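Let people keep their junk drawers

My sister-in-law has started decluttering for other people, for money, and since December she's had her eye on my kitchen. She wants the drawer. You know the one, with the dead batteries, the takeaway menus and a key that fits nothing in the house. I've told her she can have the airing cupboard, the loft, even my half of the wardrobe, but the drawer stays.

I've read the same books she has. I did the folding thing with the T-shirts and I'll admit I liked it (for a fortnight, anyway). What I can't stand is this idea that everything you own has to be sorted, labelled and on show, as if a visitor might come round to inspect the string. Our homes aren't shops! We live in them, and living means having odd bits that don't belong with any other bits.

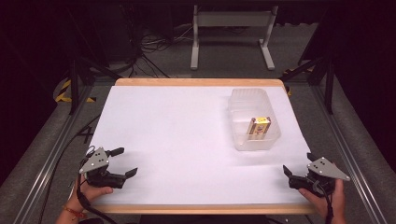
My friend Gwendolyn Obi went the whole way last year and put her entire kitchen into matching tubs. It looked lovely, I'll give her that. Then the fuse went one evening and she spent 17 minutes by torchlight looking for the fuse wire, which was under H for "household". In my house you'd have opened the drawer, stabbed yourself on a corn holder and been back in front of the telly before the adverts finished.

And there's the money. People throw out three perfectly good screwdrivers to make room, then buy a rack to put the next ones on. I've done it myself, with picture hooks, twice.

So by all means tidy the worktop and clear the stairs before somebody breaks a leg. But leave one drawer alone, and don't let anyone make you feel bad about it. Mine's sticking a bit at the moment, I think it's the potato masher.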